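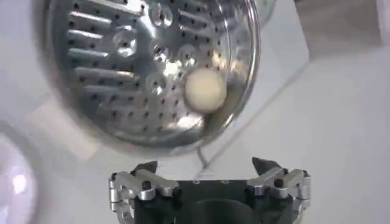
Steel, full of holes, with a small cream ball sitting inside it.

Bring back the steel colander. There, said it. Or steamer basket, or whatever your family calls the big bowl with holes in it, I'm not fussy about the name.

I've had three plastic ones since moving to Plumedside. One warped. One went orange after a single pan of tomato pasta and stayed orange. The last lost a leg in the sink and I kept it for 2 years anyway, propped on a mug, like a fool. Meanwhile the steel one my gran bought at the Dorby market is still going after almost 60 years, dents and all.

Yes they're noisy. Yes they show every fingerprint and water mark, and a shiny one throws the kitchen light straight back in your eyes. Don't care. Rinse it, bang it on the side of the sink, done. And it needn't only be for draining, mine holds onions, pegs, teh odd ball the dog's lost interest in.

The shop in Stiltton wants silly money for a new one, mind. Try the charity shops first. I paid 5 pounds for my second and carried it home on the bus with the bread in it. Bigger than you think you need, with a proper rounded rim. Small ones are a waste of cupboard.

Right, potatoes are on.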